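Tilwood Shared Workshop Forum > Builds in Progress > Hand-held gripper, first lessons with chalk

Page 1 of 1

benchdog_otis
Thread starter

Hi all. Some of you have seen me hunched over the back bench on Saturday mornings and have been polite enough not to ask, so I figured I should write this up properly. I'm building a hand-held gripper with two fingers and a camera that looks out between them. The idea is that I carry it around and do a job with it by hand, over and over, and the recordings go toward teaching the small arm I have at home to do the same job. The arm is a secondhand Denov that I've had since March and it moves nicely enough, but it only knows how to go where I tell it, and I'd like it to know a bit more than that.

The job I picked is putting chalk away. My wife teaches piano in our front room and uses a big chalkboard for the little ones, and chalk ends up on every flat surface we own. Pick up a stick, drop it in a slot, pick up the next one. How hard could that be, I thought, and so here I am asking for help.

Fingers are printed in black, thick and blocky, with the top edges beveled. The grip comes from a squeeze trigger and a cable, bicycle brake style, with a return spring I took out of a dead stapler. Total so far is nearly 100 dollars if you don't count the arm or the spool I wasted.

The trouble: I break chalk. I've done 30 practice runs and the snapped pieces are filling a coffee can. Any ideas before I redesign the whole trigger?

– Otis

gluepot_hal

Love this! I broke a fair number of Christmas ornaments with a similar contraption, so you're in good company. My first guess is the spring. Stapler springs are stiff, you end up pulling hard just to get past it, and then you've got no feel left for the last little bit where it counts. Try something weaker, a pen spring or two, and see whether your hand calms down.

Rochelle Lindgren
Moderator

Welcome to the build section at last, Otis. I've been wondering about that coffee can.

I'm going to disagree with Hal a little, with affection. I think it's the fingers more than the spring. Hard plastic against a round stick of chalk means you're touching it along one thin line on each side, and all your squeeze goes into that line. Put something soft on the inner faces. I have a roll of Lacson foam tape in my locker (the gray one, bottom shelf, please help yourself) and a strip on each side would tell you in five minutes if I'm right. If I'm wrong you peel it off and I'll bring the donuts.

kerf_and_go

Why chalk though? Serious question, I'm not being snippy. It's brittle, it's dusty, and it gets into everything on that bench, including my hand planes, which live on the shelf right under it. Wooden dowels are the same shape and don't break. You could learn all the same lessons and then switch to chalk at the very end.

benchdog_otis

Fair point about the planes, and I'm sorry. I'll put paper down from now on and carry it out to the trash when I'm finished, not shake it off by the door like I did last time (that was me, yes).

On dowels, I did think about it. The worry is that I'd teach the thing to squeeze like it's holding a dowel. If all my recordings are me grabbing wood with a good firm fist, then that's what the arm is going to copy, and I'll be right back to the coffee can, except at home where my wife can see it.

kerf_and_go

OK but you're also teaching it to break chalk right now. Wouldn't you want to get the hand part right first and record later? I'd never cut good walnut to find out if my fence was square.

Thank you for the paper.

gluepot_hal

Kerf has a point there. Throw out the broken runs at the very least.

benchdog_otis

Oh, those are gone! I only keep the clean ones. I'm aiming for 300 before I try anything on the arm, and at the rate I'm going I'll be collecting my pension.

sparrowhawk_jo

Jumping in from the electronics corner. What are you putting the chalk into? I ask because the slot matters as much as the grip. When I did my little parts sorter I used a cardboard tray with straight sides and I caught the rim on every second try until I cut the front down. If your fingers are as chunky as they sound, you need room for the chalk AND the fingers, plus room to open them up and let go.

benchdog_otis

Jo, that's a very good question, and the answer is that I've changed it since I started. First I used a muffin tin, which was too shallow, and the chalk rolled out. Now I've got one of those clear acrylic organizers, the kind people keep makeup brushes in. Three compartments, tall back, and the back has a scooped dip in the middle of the top edge. It came out of the Parndale closing-down sale with a box of picture hooks I didn't need.

I put Rochelle's foam on last night for a trial and then took it off again, so I'd have a fair comparison with the bare fingers. Only one piece on the paper to start with, organizer over on the right, chalk off to the left and a fair way out, so there's a proper reach in it.
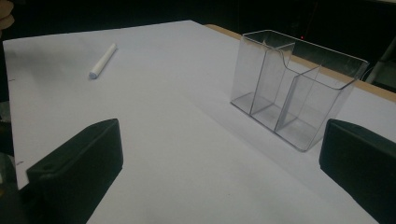 Photo: Otis Gallagher / Tilwood Shared Workshop

The bare black fingers are what you see at the bottom, and they look enormous from that angle, I know. From where I hold the thing they seem perfectly dainty. I was working with the lights low to see how the camera would cope, and I'd say it copes, though the paper comes out a sort of lavender gray.

Results, for anyone keeping score: with the foam on, I didn't snap a single one. With the foam off I was back to my old ways by the second try. So Rochelle is right and keeps her donut money.

Rochelle Lindgren
Moderator

I will be insufferable about this until at least the weekend.

Looking at your photo, though, I'd worry about the clear plastic more than the chalk. I can make out the edges of the panels where they catch the light, but the walls themselves pretty much disappear against the paper. I have to hunt a bit for the dividers, and I know what I'm hunting for. Will the arm know where one compartment stops and the next one starts? Could you run a strip of colored tape along the tops?

sparrowhawk_jo

Agree with Rochelle, and I'd add that white chalk on pale paper isn't doing you any favors either. I'd go with dark paper, or at least turn the lights up. Sort out what the camera sees before you sit down for a long session and save your wrist the trouble.

gluepot_hal

I'm going to stick up for the clear box. If that's the box he'll use at home then that's the box to practice with, same argument as the chalk versus the dowels. Put tape on it and sooner or later somebody peels the tape off, and then where are you?

And I still say that spring is too stiff.

sparrowhawk_jo

Then he leaves the tape on, Hal! It's his box. Practicing with the real thing is fine by me, but there's no prize for making it harder than it has to be.

kerf_and_go

I'm with Jo. Brighter lights cost nothing. Also I wiped my planes down this morning and they were clean, so credit where it's due.

benchdog_otis

You're all very kind, and between you I now have enough to keep me busy till summer. I think I'll go halfway – lights up, dark paper, no tape for the first batch, and if the arm keeps bumping into the dividers I'll come back here and let Jo and Rochelle say what they need to say. Hal, I've got a pen spring in my shirt pocket as I type this.

One more thing while I have you. All this video is eating up space. The trial folder is already at 3,180 files, counting the stills, and my laptop has begun making a noise like a kettle. Is the old desktop by the laser cutter still free for storage, or did it get spoken for?

Rochelle Lindgren
Moderator

It's free, but the drive in it is small and I wouldn't trust it with anything you'd miss. Bring an external one, and label it, please, we've got a drawer full of mystery drives already. The foam tape's back in my locker if you need more. Take the wide roll this time, the narrow one starts to lift at the corners after a while.

gluepot_hal

Let us know how the pen spring goes.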